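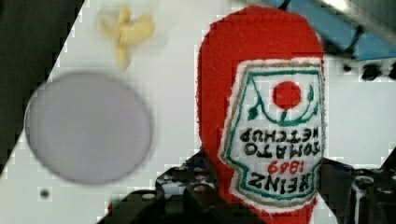
wrist cam, ketchup plush in the gripper, label upside down

Ticket 736 - Gripper drops soft items on lift / wrist view blurry
Project: Nimau (table sorting arm, student project)
Team: Jurcombe robotics club, second bench
Status: open, partly fixed
Priority: high, demo coming up
Opened: Oct 20, 2019

Problem
Arm picks up hard stuff fine. Soft stuff it closes on, lifts, then loses somewhere on the way to the bin. Worst with the plush ketchup. Sometimes it slides out, sometimes it tips over and hangs and then drops when the wrist turns. Happens with both the old and new pick script so don't think it's the script.

Second problem, maybe related maybe not: label check fails on the ketchup. Comes back "unknown" or picks some random other class. Works if you hold the plush up right side up in front of the camera by hand.

Setup
- Arm on bench 2, wrist camera on the gripper, black perforated brackets
- Controller: Laryea board, the newer one
- Grip limit set at 200 in the config (units are whatever the servo library uses, not grams!!)
- Close time 3000 ms
- Label check runs on one still taken after the grip closes

Already tried before opening this
- Restarted everything. No change.
- Swapped the USB cable. No change, put old one back.
- Re-homed the arm twice.
- Ran it slow. Drops later but still drops.
- Wiped the lens.

LOG

Entry 1
Ran the ketchup pick over and over with only the grip limit changed. At 200 it lets go on nearly every lift. Went down to 100 by mistake first (typed it in the wrong box) and it didn't even leave the table. So higher is better, as expected. Didn't want to go past 200 becuase the note in the config says do not, signed by no one, from July. Leaving it until we find out why.

Entry 2
Found out why. Last year's group had the 3D printed fingers and those cracked. The metal brackets are not going to crack. Note is out of date. Changed the comment in the config so the next person doesn't lose an afternoon.

Still, didn't crank it. Servo gets warm if it stalls and the plush never gives a hard stop, it just keeps squashing. So the library thinks it hasn't closed yet and keeps pushing till the 3000 ms runs out, then relaxes. THAT is the drop. It relaxes right when the lift starts. Not a strength problem, a timing problem.

Entry 3
Turned off the relax step after timeout, hold at last position instead. Ketchup stayed in for the lift. Stayed in for the first half of the swing. Tipped on the wrist turn.

Look at where it grabs. Brackets are pinching it at the base, all the weight is past the fingers. Pick point comes from the blob center in the overhead view and then the offset gets added, and the offset was measured for the old fingers. Which were longer. Needs measuring again for the brackets. Somebody please use the calipers and not the paper ruler this time.

Entry 4
Label check. Saved the stills and went thru them. Lettering is sharp enough, you can read TOMATO KETCHUP and 1869 and HEINZ no trouble, only inverted. We only trained on upright ones. So the "blurry" in the ticket title is wrong for this item, the plush itself is ok. What's blurred is the rest of the table, the round disc on the left and the little pale yellow thing behind it. Guessing the arm was still moving when the still got taken, or the focus is set close. Not tested which.

Doesn't matter for ketchup. Will matter if we ever use the wrist cam to choose the next pick, and the Flernton rules give extra points for that. Opening a separate ticket for it, don't fix it in this one pls.

Entry 5
Two ways to do the label:
a) rotate the still and check it again if first answer is low
b) add flipped pictures to the training set and retrain
Did (a), it's four lines. First try low, second try correct. Adds a bit of delay, fine. (b) is nicer but retraining on the club laptop takes all night and the lid has to stay open.

Watch out: with (a) there's a chance something else looks like a match when rotated. Haven't seen it yet. Haven't looked hard either.

Entry 6
Loaded changes to the board. Board came up with OLD config. Spent way too long on this. Laryea board reads the config from the card and not from the laptop when the card is in. Card out, reboot, new config ok. Card is now in the drawer with tape on it that says OLD.

Current state
- Timeout relax: fixed
- Label upside down: workaround in, works on the stills we have
- Pick offset: NOT done
- Wrist cam blur: moved to own ticket

To do before demo
- measure offset with the brackets on, put it in config, write the date next to it
- run every soft item, not only the ketchup
- check servo temp by hand after a long hold, if it's too hot to keep a finger on, stop and write it here
- tighten the bracket screws

Question for whoever is on next: does hold at last position survive an e-stop? If the power drops the fingers should open, I think, but I haven't pulled the plug with something in them. Try it low over the table.

Leaving open till the offset is in.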